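Burkine 双臂缝合台 常见问题
更新:十二月

这台机器平时是我在管,大家来来回回问的就那么些,我干脆攒成一页。没写到的还是来敲门吧,下午一般都在。

开机顺序有讲究吗?
有!先开控制柜,等绿灯不闪了再给两条臂上电,最后开相机。顺序反了会报 213,看着挺吓人,全部关掉重来一遍就好。我自己也犯过好几回(都是周三早上,没睡醒)。

要预热多久?
40 分钟。我知道你们嫌长,我也嫌长,可冷着标定出来的手眼矩阵,到了下午准得重做。这段时间正好去准备缝线。

器械怎么装?
先把杆转到缺口对上,推到底,听见“咔”一声,再轻轻往外拽一下。拽得动就是没锁住。装完在 Luo 软件里让腕关节走一圈零位,四个轴都回到零附近再往下做。千万别用手硬掰钳口,里面的钢丝细得很,掰一次松一点,后面夹线就开始打滑了。

钢丝绳什么时候换?
Ziltwood 的器械我按 200 次使用换,次数贴在盒盖上,用完记得画一笔。没到数但开合发涩、张开角度左右不一样的,也提前送来,别硬撑。

夹线老是打滑,先查哪里?
先查钳口脏不脏。线上的残胶、干掉的血色液体都会糊在齿缝里,软毛刷蘸清水顺着齿刷,刷完吹干。还滑,就看两片钳口合拢时尖端有没有错开。再不行才轮到调夹持力,一次加一小格,加多了缝线会起毛,打结的时候啪一下就断了,很气人的。

线太长,总和另一把器械绕在一起怎么办?
剪短一点,剩下的靠摆位。两把器械别挤在切口同一侧,拉线那把往外多让一些,另一把等线绷直了再进去。剪下来的线头也顺手夹走,留在台面上早晚会被钳口带起来。
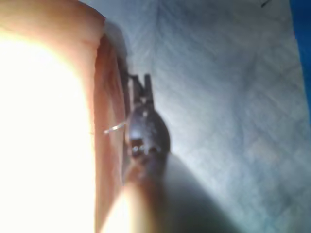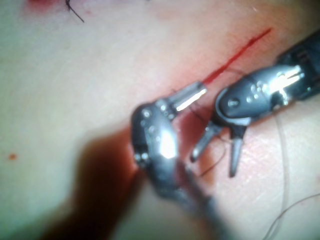
腕部相机离器械太近,杆子那一截总是虚的,对焦请对着组织面调。

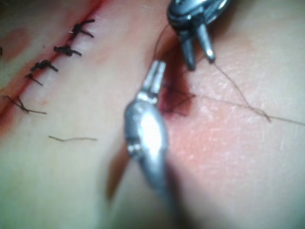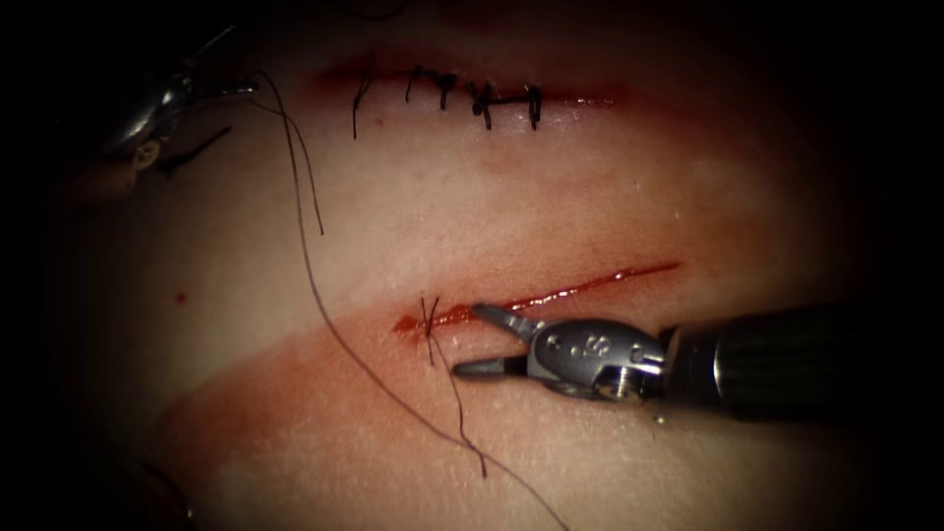 有位读者留言说,他们那边的双臂台也是 40 分钟预热,可是手眼标定隔天还是会飘,后来发现是相机支架的一颗螺丝每次拆器械都被蹭松了,点了一滴螺纹胶就好了,建议我把这条也写进来。

写进来了,谢谢!我回头去摸了一下我们的,左臂那颗还真有点松。所以现在多一问:

相机支架要检查吗?
每次换完器械,用手指捏住支架轻轻晃,有旷量就拧紧,然后重新标定。螺纹胶用低强度的,高强度的下次拆不下来,别问我怎么知道的。

反光太厉害,钳口白成一片?
把灯往旁边挪,别正对着金属照。曝光锁死,别开自动,不然器械一进来画面就整个变暗。我习惯先放两把器械进去,再定曝光。

关节要上油吗?
腕部别上!油会渗进钢丝槽里。只有底座的滑轨要上,用 Medmont 那管白色的,挤一条,来回推几趟,多余的擦掉。

日志存在哪儿?
控制柜那台电脑的桌面,文件夹按月份分。上个月存了 675 个文件,硬盘快满了,拷走自己的就删掉吧,拜托。报修的时候请把出错那一段一起发给我,光写一句“右臂不动了”,我真的猜不出来。

收工怎么收?
两条臂回停靠位,器械拆下来刷干净,钳口微微张着放回盒子里,别闭紧。缝针一根一根数回针盒,数不上就先别走,拿磁铁在台面边上扫一遍。最后关总电,防尘罩盖上。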